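From: Euan Hepburn
To: Bilura handheld demos list
Subject: Re: Draft of the table-reset rules, section 2

Hello all,

Really pleased with how many of you have read the draft already! I'm putting my comments on section 2 in one go, with Fuad's message quoted where I'm replying to it.
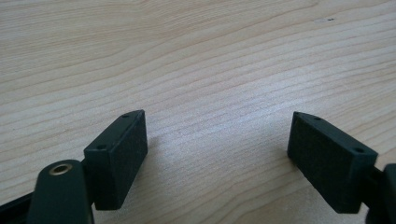
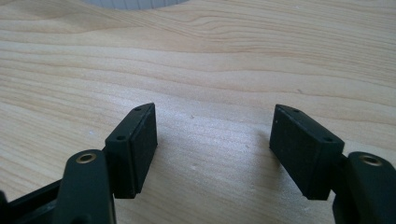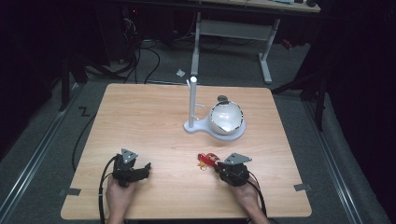 Section 2 is the part I care most about, so forgive the length. My main point is that the start of a recording needs a definition that two people at two sites would read the same way. At the moment it says "begin with the grippers ready", and I've seen three readings of "ready" at Midley alone. Fingers wide apart over bare wood, nothing between the pads, is a state anyone can check by eye, and I'd like the rule to say so in those words. A jaw already closed on a small red item, with the white stand and its bowl further up the table, is plainly a later stage, and the same rule should let a reviewer tell the two apart without asking the operator. It's a small change to the wording, but I think it would clear up half the arguments we have at review.

Fuad Shiferaw wrote:

> I would keep section 2 short. Operators read it once, on the first
> morning, and after that they go by habit. If we list every state the
> jaws can be in, they will skip the page. My suggestion is one line:
> open both grippers fully, hold still, then start. Everything else can
> go in the notes for reviewers.
>
> I am also not sure about the rule that says to throw away any episode
> with debris on the table. At Tamiru we looked through 400 episodes
> and would have lost more than 100 of them over specks you can hardly
> see. Is that what we want?

On the one line: yes, I'm sold. "Open both grippers fully, hold still, then start" is better than anything in my draft, and I'd happily put it at the top of the page in large type. I'd only add "with nothing in the jaws". Four or five more words, and the reviewers get something they can test against.

On debris, I had no idea the number was that high, and thank you for doing the looking! No, it isn't what we want. The rule was written with loose screws and bits of packaging in mind, things an operator might nudge or a policy might learn to reach for. A pale fleck on pale wood is part of working on a real table. What about this wording:

2.4 Before each session, wipe the table and remove anything that is not on the task's object list. Do not discard an episode for marks or specks too small to be picked up. Discard it if a loose item that is not on the list touches a gripper or a task object.

That gives us a test that doesn't depend on how sharp somebody's eyes are. I'd be glad to hear from anyone who can break it.

A few smaller things while I'm here.

2.6 (cables) says they must be "tidy". Tidy according to whom? I'd rather have "each gripper cable leaves by the near edge or near corner of the table and does not cross the working area". At Midley we check it by moving both hands to the far side of the table and back before the first episode, and it takes no time at all.

2.7 (markers) needs a line on what to do if a marker plate has been knocked. My vote is to stop, refit, redo the calibration and begin a new session - never carry on under the old session name. We did carry on once, in January, and I spent a very dull afternoon pulling 18 episodes out by hand.

2.9 (fixed objects) doesn't say whether a stand may be moved between episodes. For Hendedus tasks it must be, or you only ever learn one position. For the others I don't mind, so long as the task sheet says which it is. Could whoever wrote 2.9 tell us what they had in mind?

Fuad, would you be willing to take the reviewers' notes as a separate page? You clearly have the patience for it, and I think your 400 would make a lovely set of worked cases, borderline ones above all. I can send the Midley ones to go with them.

I'll merge the changes to 2.4 and the new opening line into the draft once people have had a chance to object. The old text stays in the file until then, marked as superseded, so please don't quote section numbers from the printed copy on the wall - they're two versions behind.

All the best,
Euan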